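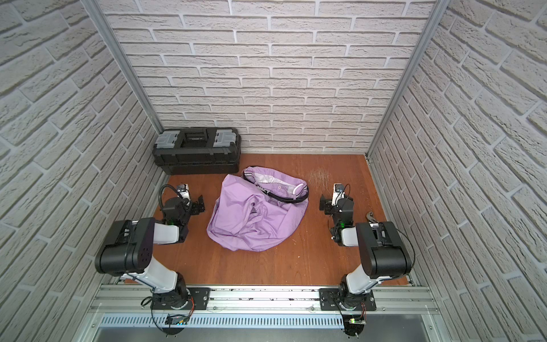
Equipment Review: Two-Arm Folding Station, Grastier Open Day
Prepared for the Fellalora Training Laundry by the Briggs Equipment Office

Purpose of the review

The Briggs Equipment Office reviews machinery on behalf of member laundries that do not have technical staff of their own. In July the office attended the open day held by Grastier, which builds and demonstrates small automated workstations. The visit was made at the request of the Fellalora Training Laundry, which handles soft clothing for care homes and had asked whether a robotic folding station could be placed in its finishing room. The office paid its own travel costs and received no fee from the exhibitor.

The station on show

The station is a bench enclosure with two robot arms mounted on a single aluminum rail at the front. Each arm ends in a gripper with black fingers and carries its own small camera at the wrist. The arms reach inward over a wood floor, with walls at the back and on both sides finished in a white brick pattern. Garments are placed by hand in the middle of the floor, in whatever shape they happen to fall.

Members who have seen industrial folding machines should understand that this is a different type of equipment. A conventional folder requires the operator to lay the garment flat on a belt or plate before the cycle begins. The Grastier station is intended to accept a crumpled piece and to carry out the spreading and the folding itself. For a laundry of Fellalora's type, where most labor goes into sorting out bunched and inside-out items, this is the feature of greatest interest, and the review concentrates on it.

Conduct of the demonstration

Sessions were offered throughout the day, and the office attended the one beginning at 10 in the morning. Visitors stood behind a barrier at the open front of the station. An operator introduced each garment, placed it on the floor, stepped back and started the cycle from a separate desk. Questions were taken between cycles.

The garments were chosen by the exhibitor and were of a kind that will be familiar to members: towels, knitted tops, and soft pants and shorts with drawstring waists. The lavender item with the dark waistband was among the more demanding. It lay in a loose heap with part of the white inner lining showing at the opening, and there was a deep fold through the center. Garments in this condition are common in returned care home loads, and the office was pleased that the exhibitor had not limited the program to towels.

Performance

Towels were handled well. The arms took hold of two corners, lifted, laid the cloth down and folded it in half twice. The results were acceptable for shelf storage, although the edges were less even than those produced by a trained finisher.

Knitted tops gave mixed results. The station found the shoulders without difficulty when the garment had been placed with the neck uppermost. When the neck was hidden, several attempts were made before a usable grip was obtained. On one occasion the operator ended the cycle and set the garment down again.

The lined items with waistbands took the longest. The arms first worked to locate the band, then drew the piece open with one gripper at each side. Thin lining fabric was gathered together with the outer layer more than once and had to be released. The finished fold was neat on the outside, with some bunching of the lining within. A member who sends such items directly to residents' closets may find this sufficient. A member who presses before delivery will not.

The office recorded no damage to any garment. Grip pressure can be adjusted at the desk, and the operator lowered it for the knitted pieces.

Speed

The exhibitor made no claim that the station is faster than a person, and the office agrees with that position. In every category an experienced finisher would have completed the work sooner. The argument for the station rests on unattended hours, and the open day provided no opportunity to test it, as an operator was present at all times. Members should request an unattended trial of a full shift before forming a view.

Construction and upkeep

The framework is of silver aluminum extrusion, and the arms are attached to the front rail by black plates with visible screws. Access for service appears straightforward. The office has three reservations about the construction as shown.

The first concerns the rail. Its channels are open, and dark specks of debris had settled along the top surface. A finishing room produces a great deal of lint, and a cover strip would be a sensible addition.

The second concerns the electronics. Small circuit boards are fitted near the base of each arm, with thin wires and cables running down from them. For a room in which carts are moved and floors are washed, the office would expect these parts to be enclosed.

The third concerns the work floor. The wood surface carries a patch of light scratches toward the right rear. Any roughness could catch on fine knitwear, and a replaceable surface would be preferred.

Comparison with the Detska table

Members have asked how the station compares with the Detska folding table, which the office reviewed previously. The Detska is a manual aid with hinged panels, priced at $400, and requires an operator for every piece. It remains the better purchase for a laundry with steady staffing and a narrow range of garments. The two products should not be regarded as direct alternatives, and Grastier had not published a price for the station at the time of the visit.

Findings

The Grastier station is a capable demonstration unit. It deals with towels reliably and makes a serious attempt at lined and drawstring garments. It is not yet suited to a working finishing room without enclosed wiring, a protected rail and a smoother work surface.

The office rates the station 2 out of 5 for immediate use. Fellalora is advised to defer any purchase and to ask the exhibitor for a trial using its own unsorted loads. The full scoring sheet is held under reference 407 and may be requested by member laundries from the Briggs Equipment Office.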